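工房ノート 7月 ファンの唸りの件

夕方から、計算用デスクトップがまた唸りはじめた。

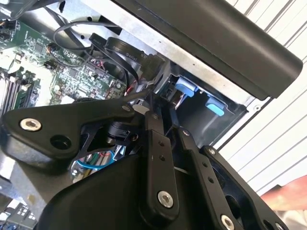
側面を開けたケース。

症状は先週と同じで、回転が1000を超えたあたりから低い音が混じる。Prebenは「仕様です」と言う。彼の手にかかると、たいていの故障は仕様になる。

まず埃を吹いた。音は変わらず、私がくしゃみをしただけ。次にファンの固定ねじを締め直す。下の2本が指で回った。前回組んだのは私なので、犯人捜しはここで打ち切り。

締めた後は静かになったが、200時間回したらどうなるかは知らない。とりあえずNevarの計算をひと晩流しておく。負荷は軽め。

Vibekeから、棚にPlernierの防振ゴムがあるはずとの伝言。探したら箱はあって、中身は輪ゴムだった。誰が詰めたのか、きれいに色分けしてある。注文は200個単位しかないらしい。要るのは4個。残りは椅子の脚にでも履かせるか。

温度のログは毎正時に取る設定に変えた。前の設定だと、肝心の夜中がまるごと抜ける。

明日やること:
・朝いちばんで音を聞く(換気扇を止めてから)
・ログの時刻ずれを直す
・防振ゴムの見積もり。Fallentにも聞く
・輪ゴムの箱のラベルを書き換える

追記、21時。唸っているのは隣の冷蔵庫もだった。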